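Forum home | Projects | Build logs | Help desk | Members | Log in
Filed under: Home Builds > Simulation & Software > Open tickets

Ticket: left arm drifts when reaching for the cabinet, wrist view goes sideways
Opened by: Percy Llanos
Setup: Reton two-arm kit on a home-printed body, Trurden sim package, Soomro motor driver boards

Hello all, and thank you in advance for your patience, as I do tend to go on. I've been building a two-armed robot in my garage since February, and before I let the real one anywhere near furniture I run everything in the simulator. The body and arms are modeled from my own measurements — two weekends with a tape measure and a great deal of coffee — and the room is one of the stock ones that came with the package.

The trouble is with the left arm. I ask it to reach for the cabinet, and it sets off happily enough, but the gripper ends up short of the handle. The farther it has to travel, the worse it gets. I've restarted, reinstalled, and swapped the joint file for my backup copy, and none of that has helped.
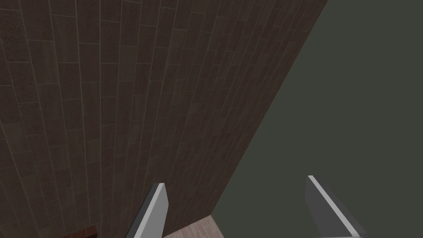 My first suspicion was the wrist camera mount, as I had typed those angles in by hand late one evening. The wrist view is so steeply turned that the joint lines of the brown tiles fan out and squeeze together toward the lower right, and it took me a good minute to work out which way was up. Both finger tips do come in from the bottom, so I believe the camera is at least attached to the proper link.

Reply from Wálter Escobar:

Hi Percy, welcome! A short reach that gets worse with distance sounds like a link length to me, and I wouldn't blame the camera yet. Could you post the overview with both arms up, and tell us the upper arm length in your joint file? Please leave the camera angles alone for now, or we'll be chasing two things at once (I have done this to myself more often than I'd like to admit).

Percy Llanos:

Thank you, Wálter, that's very kind. The file says 360 mm for the upper arm. Overview is attached.
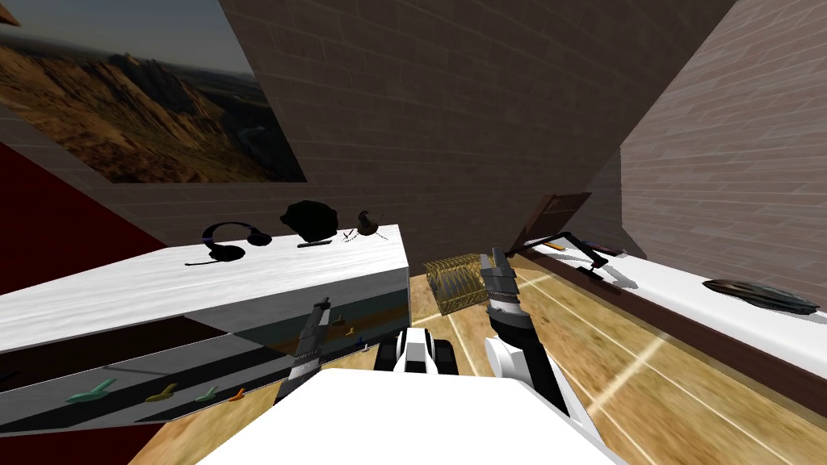
Overview, both grippers raised, cabinet at left and wire basket by the right gripper.

I went out to the garage and measured the real arm again, shoulder pivot to elbow pivot, and got 340. So there's a 20 mm difference! I must have measured to the outside of the elbow cover the first time. I also noticed the motion timeout was set to 200 ms, left over from a bench test, so I raised it to 700.

Wálter Escobar:

There's your culprit, I should think. Change the length, save, and do a full reload of the model, as the package keeps the old shape in memory otherwise. Keep the longer timeout too.

Percy Llanos:

Done, and I made myself a sandwich while it reloaded. I also loaded the saved open-drawer position so I could check the left arm against something with depth to it. 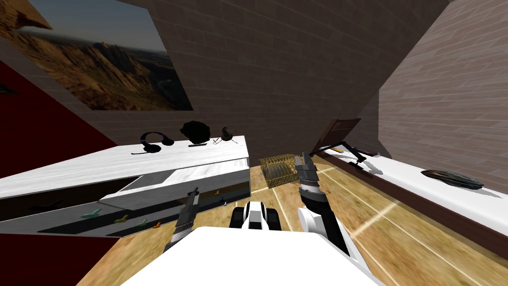

Drawer open with the small colored pieces inside, left gripper reaching toward it.

The numbers agree now. Over ten reaches the logged gripper position stayed within a couple of millimeters of the target, and I am one very pleased garage tinkerer. I'll go over the right arm this evening, seeing that I measured it the same careless way. Could we keep the ticket open until then?

Wálter Escobar:

Of course. Status changed to "waiting on user." Post the right arm length when you have it.

Previous ticket | Next ticket | Back to Open tickets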